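Laundry notes: folding, sorting and the spare linen shelf

The November sort-out at the Mapplebeck linen store is nearly done, and a few people have asked for the folding notes to go in the newsletter again. The last time we printed them was before the move from Gritgate, when we had deeper shelves and fewer towels, so they have been rewritten from the top. If you still have the old sheet pinned up at home or in the sorting room, please take it down. The measurements on it no longer fit.

The store now holds almost 3,000 pieces, counting flannels and pillowcases. Most of that goes out and comes back every week without any trouble. What slows us down is the soft grey stuff: T-shirts, jersey tops, thin towels and anything else with a bit of stretch. Sheets are large but they behave. A knitted cotton top slides about, curls at the hem and comes undone if the pile is knocked.

Start with a clear table. The white-topped ones are best for this job, as you can see lint and loose threads against them and grey cloth shows up well. Wipe the top and let it dry before anything clean goes down on it. A damp patch will mark jersey and the mark won't come out by itself.

Lay the piece flat, face down if it has a front. Smooth it from the middle outwards with the side of your hand. Don't pull it from the corners, or the sides will bow and you will be chasing them for the rest of the fold. Find the longest seam and get that straight first. On a top it is usually the side seam, on a towel it is whichever long edge has kept its shape.

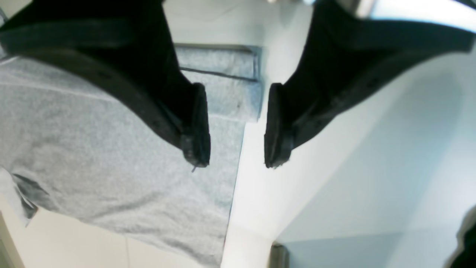 Once the long side is straight, leave it alone. Work from the other side and bring the cloth over to meet it. Any crease that forms in the lower half should be pressed out at this point by hand, and if it won't go, open the piece up and lay it again. Folding over a crease makes a lump, and ten lumps make a leaning pile. We had two piles go over in one morning last month, both of them jersey.

For T-shirts, the sleeves come in flat across the back, then each side comes in by a third, then the hem goes up to the collar and the whole thing is halved once more. The finished width should be no more than 200 mm, as that is what the shelf dividers allow. If you are not sure, there is a strip of card on each table cut to the right size. Please leave it on the table. Three of them have already gone home in people's pockets.

Thin towels are halved lengthways, halved again, and then folded in three. Put the folded edge to the front of the shelf. The person picking can then see where one towel stops and the next begins, and can lift one out without dragging its neighbour along. Thick bath towels are kept on the bottom two shelves and should be rolled.

Loose threads should be snipped close with the small scissors. They should not be pulled. On a knitted piece a single pulled thread can run right across the front, and then a good top has to go in the rag sack. The same goes for labels that have come half away. Snip what is loose and leave the stitching.

A word about hems. A few of the older tops have a darker line of stitching at the hem, and several of us had been putting these aside as stained. They are fine. Hold the hem up to the window, and if the line is even all the way along, it is thread. A stain will wander. Real stains go in the blue tub for another wash at 90 degrees if the label permits it, and into the rag sack if they come back a second time.

Washing and drying

The new powder is working well enough that we have ordered it again. The Fanex drying racks are up along the back wall and will each take a full load of tops if these are hung by the hem. Hanging by the shoulders leaves peg marks just where everyone will see them. Please don't hang towels on the top rails — the racks are steady but they do tip forward when all the weight is high up.

Anything that still feels cool to the back of your hand is not ready. Give it another hour. We lost most of a shelf of pillowcases in the spring to one damp bundle in the middle, and the smell stayed in the cupboard for weeks.

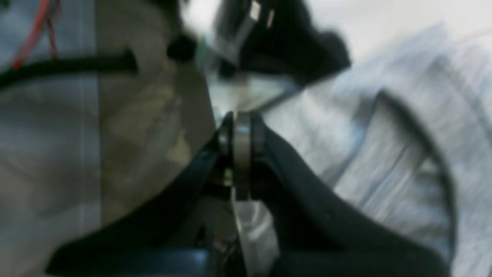 Photo: Mapplebeck Linen Store

The sorting tables are to be kept for sorting. Cups, coats and bags can go on the bench by the door, where there are now hooks as well. If you bring in a donation while a session is under way, leave it in the porch in a closed bag with a note saying whether it has been washed. We wash everything again anyway, but it helps to know which bags can wait.

What we need

We are well off for single sheets and have all the hand towels we can store. Please hold on to those until the new year. We are short of the following:

Plain T-shirts in adult sizes, any colour, without large prints
Fitted cot sheets
Thin bath towels in fair condition
Cotton pillowcases, pairs if possible
Flat-topped storage boxes with lids that close

Duvets and pillows can't be taken at present. The charity collection point at Tivberg still accepts duvets if they are clean and bagged, and it is open in the mornings.

The target before the winter break is 70 made-up bundles, each with a top, two towels, a flannel and a pillowcase. Bundles are tied once with cotton tape, with the knot on the long side, and the size is written on the tag in pencil. Pen comes through onto the cloth if the tag gets wet. If a bundle won't lie flat, the top is usually to blame, so take that out and refold it before you start on the rest.

Shelf labels

The labels have been changed to a larger print and now run left to right by size, smallest first. Children's sizes have moved to the unit nearest the window. Mixed piles should be put in the tray marked Unsorted, even if there are only a couple of things in them. It is quicker to sort a tray at the end of a session than to hunt through a shelf for one small top among the larges.

Spare card strips, tape and tags are in the drawer under the second table. The scissors live there too, with the points facing the back.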